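Reading Drug Labels: Project Report
August 29, 2022

Our project looked at how well people understand the labels on over-the-counter tablets. We wrote labels for four made-up products, Kiltska, Lilero, Osei and Baveo, and gave each one a brand name, a generic name, a dosage form and directions.

Two of the labels put the active ingredient first. The other two put the brand name first, in larger type. Readers had to find the generic name and say how many hours to wait between doses.

We tested in May, in sessions of 5 readers. Most found the dose quickly. The generic name took longer, mainly on Osei, where it was in the third line under the warnings.

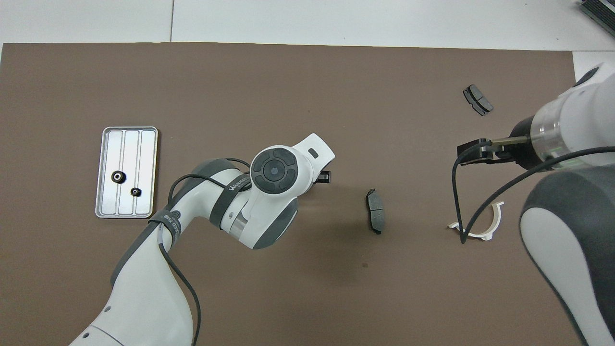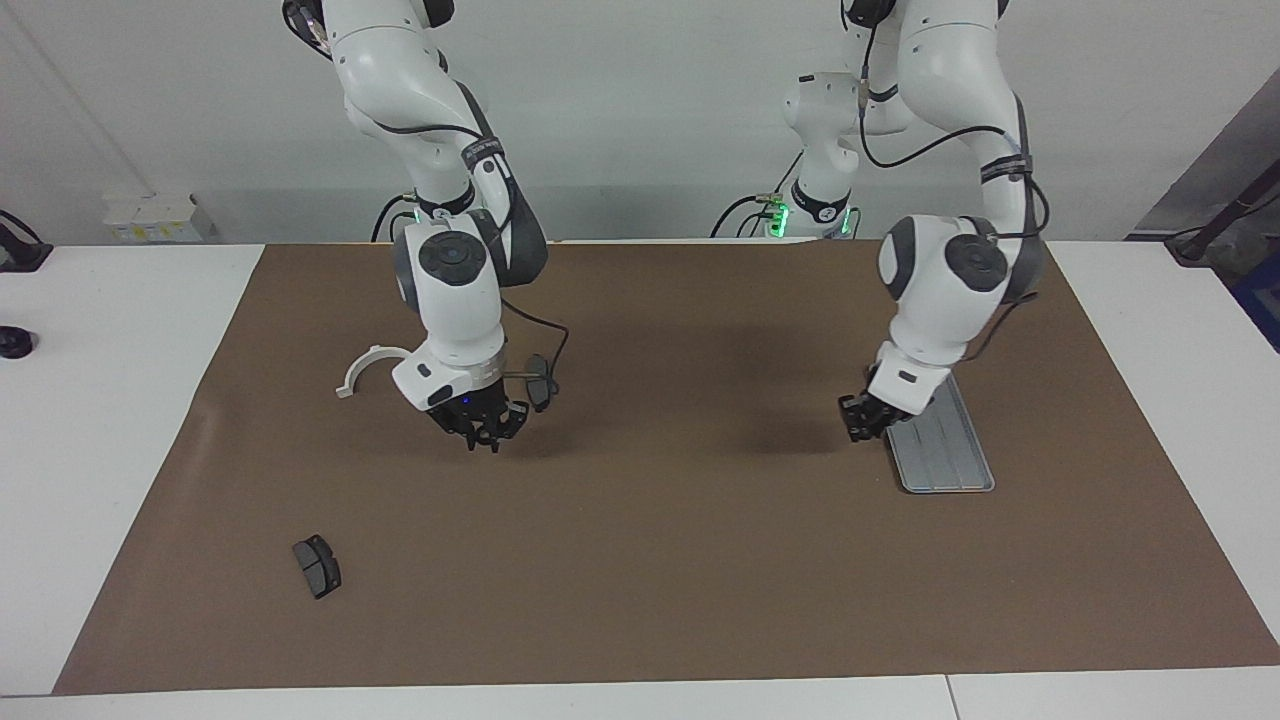

Dosage form was the term readers asked us about most. Several took "troche" to be a brand, and "film-coated" was read as a flavor. In the next version we will print each label at full size and lay all four side by side on plain brown, like the covering under the arms, so that the white labels stand out at the edges. The type on Baveo also needs to go up 2 points. The wording of the warnings stays as it is until the second round is finished.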